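Desk Study: What Stays on a Shared Work Desk
Group report, Workplace Design course
Inna Bondarchuk, Kimutai Mwaipopo, Marta Boiko

2. Background

Our group was asked to pick one piece of everyday office furniture and find out how well it suits the people who use it. We chose the built-in desks on the second floor of the Savchuk building. They are shared by part-time staff and by students on placement, and no one has a fixed seat. The desks were ordered from Grinar and went in before most of the present users started.

The budget for any changes was 800 dollars in total, so we knew from the start that we would not be replacing desks. We looked at what was already on them and at what could be moved.

3. Method

We visited in January, twice in the morning and once after 4 p.m. On each visit we made a sketch of the desk layout and noted where the phone, the cables and any papers were. We also handed out a one-page form to regular users. It took around 60 seconds to fill in. Uliana Vasylenko from the front office collected the forms for us and kept them in her tray until we came back.

We did not move anything before sketching. Marta wanted to tidy one desk first so the measurements would be easier, but we agreed that the mess was part of the result.

4. Desk 227

Desk 227 is the one we used for the detailed layout. It has a brown laminated top that meets a wall panel of the same color, and the power and data panel is set into the top against the wall. The phone stands to one side of it. 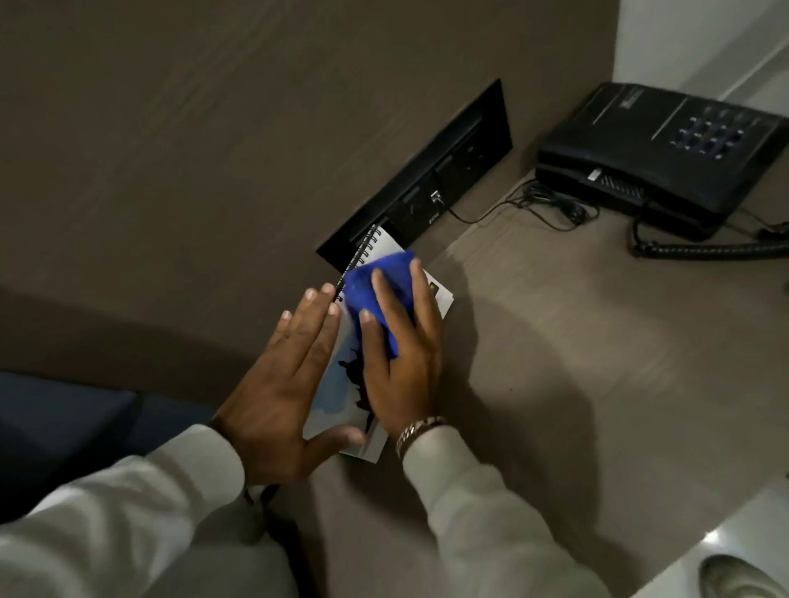 Figure 3. Desk 227: built-in panel, desk phone and spiral-bound booklet.

The panel itself works well where it is. People can reach the socket without getting under the desk, and several forms mentioned this as the best thing about the furniture. The trouble is with what comes out of it. A thin black cable runs over the desktop toward the phone with a loose tangle in it, and the handset cord takes up more room on the other side. Anyone who wants to write next to the phone has to push one or the other out of the way.

Printed material is the second issue. Booklets get left on the shared desks and the next person does not know whether to keep them.

5. Suggestions

Shorten the loose cable with a tie, or clip it along the wall edge. Henryk Marciniak in building services told us that clips could be stuck on without drilling, and he would prefer that - the tops are hard to repair once they have a hole in them.

Add one wall rack per pair of desks for booklets and loose papers. We compared racks from Somel and Braneo. The Braneo set came to 551 dollars with the fittings and leaves enough for clips and ties.

Leave the panels alone.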